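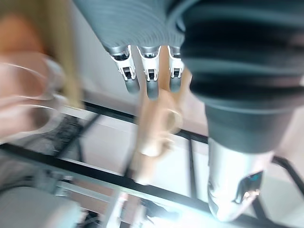 I have now lived in four apartments in Hayes, and in every one of them I have signed a lease that used the phrase "quiet enjoyment." It's a legal term. It has very little to do with quiet, and I have my doubts about the other half.

The current place is over a bakery on Zemiditz Street. When I came to see it in June, at two in the afternoon, the bakery was silent and the whole stairwell smelled of rye. I would have signed anything. What I failed to ask was what time bakers go to work, and the answer is 3:40 in the morning, with the radio on.

So I have become a person with opinions about earplugs. The foam ones fall out. The wax ones stay in so well that I slept through my alarm and a fire drill. I ordered a white noise machine from a company called Sekex, which offers "over 200 soothing sounds," a good many of them rain. There is rain on a tent, rain on a lake, and something called Distant Rain that I'm fairly sure is the first one turned down.
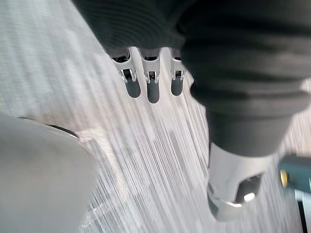
Rugs were the next theory. Everyone who has ever had a neighbor will tell you that soft flooring fixes noise, and I believed it long enough to price the stuff. The light gray carpet there is the shade every landlord in Hayes picks, presumably from a catalog with one page. Mine has it in the bedroom. It does a fine job of keeping my footsteps from bothering the bakery, who have never once complained about my footsteps. Sound coming up is another matter, and the man at Stititz Flooring quoted me 1000 dollars for an underlay before admitting it might not help much with a radio.

I didn't buy the underlay. I went downstairs on Friday, in slippers, to ask very politely about the volume, and came back up with two rolls and a slice of plum cake. The radio is exactly as loud as it was. I've started to know the words to the furniture store jingle.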